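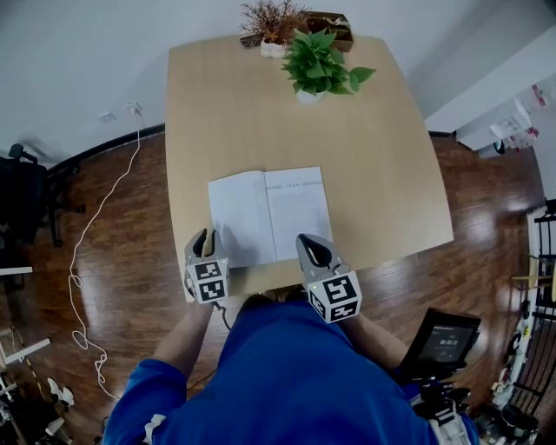
Brusell Opens Maston Hand-Held Teaching Kit to Outside Labs

Ballau, 5 October 2023. Brusell today released Maston, a kit for recording two-handed tasks with a pair of hand-held grippers and no robot on site. The recordings are used to train control policies for two-arm robots. The kit has been in internal use at the company's Ballau office since January.

An operator holds one gripper in each hand and performs the task at normal working speed. Each gripper carries a cube printed with square markers. Software finds the markers in the video from a head-worn camera and computes the position and angle of each gripper for every frame. Finger opening is logged on the same clock. The output is a pair of gripper paths that can be replayed or used for training.

The first public data set contains 400 recorded runs covering 21 desk and tabletop tasks, among them opening and closing a notebook, moving a potted plant and sorting small items into a tray. Runs were recorded in ordinary rooms, with furniture and cables left in place.

"With remote control, the operator spent much of the session waiting for the arm," said Fatemeh Kiani, who leads data collection at Brusell. "With the grippers in hand, a notebook task takes as long as it takes. The trade-off is that we have to check afterward that the robot can reach every pose."

That check is part of the software. Runs that exceed the joint limits of the target arm are flagged and left out of the training set by default. Runs in which a marker cube is hidden for too long are also flagged. Remote control is still supported for tasks that depend on contact force, which the current grippers do not measure.

Rolland, a maker of two-arm workstations, tested the kit before release. "We had 26 operators go through it," said Behrouz Akbari, test engineer at Rolland. "Most of the questions were about calibration, and the setup guide was rewritten as a result."

Maston ships with 2 grippers, marker cubes, a calibration board and recording software. Orders from research labs are open now.

Press contact: Simin Amini, Brusell, Ballau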